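Unit 6: Comparing Grippers Without Fooling Yourself

Read before the lab. The sign-up sheet for bench time is outside the Nornham room and fills up fast, mostly with people who have not read this.

6.1 What we are comparing

You have two grippers to choose between. The Brudness is a two-finger parallel gripper: it opens, it closes, it tells you how wide it is. The Mondal has linked fingers that wrap around whatever they meet, including things you did not intend to pick up. Both bolt to the same wrist and both talk to the Jastis controller, although the Mondal needs its own config file loaded first. If the fingers close when you ask them to open, you have loaded the wrong one. Every year somebody files this as a hardware fault.

6.2 The cloth task

Rigid blocks are covered in Unit 5 and you have presumably had your fill of them. Cloth is harder to score. A block is in the gripper or on the floor. A curtain can be held by one thread and still look, to a hopeful student, like a success.

For our purposes a grasp counts if the gripper closes on the fabric, moves it 10 centimeters sideways, and still has it at the end. Write down the criterion before you start. You will be amazed how generous it becomes by the afternoon otherwise. 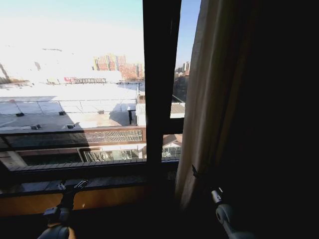 Light matters more than the spec sheets let on. Auto exposure picks one brightness for the whole view, and if half that view is bright sky and the other half is deep shadow, it will pick the half you don't care about. Fix the exposure by hand and log the value. A run at 9 a.m. and a run at 3 p.m. are two different experiments, and you may not average them together – people have tried.

6.3 A worked example

A group from last April reported that the Brudness managed 81 good grasps out of 100 and the Mondal managed 62, a gap of 19. Very nice bar chart. The Brudness trials were all run in the morning with fixed exposure. The Mondal trials were run after lunch on auto. Discuss what, if anything, they learned about grippers.

6.4 Procedure

Home both arms and check the sill side for clearance.
Load the config for your gripper. Check it opens.
Set the closing delay to 700 milliseconds and leave it alone.
Alternate grippers in blocks of 10 trials.
Record every trial, including the embarrassing ones. "Operator error" is a column, so use it.

Swapping grippers every block is tedious. It is also the point of the lab, so please don't ask whether you can do all of one and then all of the other.

6.5 To hand in

Raw log, exposure values, one page of discussion. A page means a page. If your conclusion is that the two grippers can't be told apart on this task, say so and show why – that answer has earned full marks before.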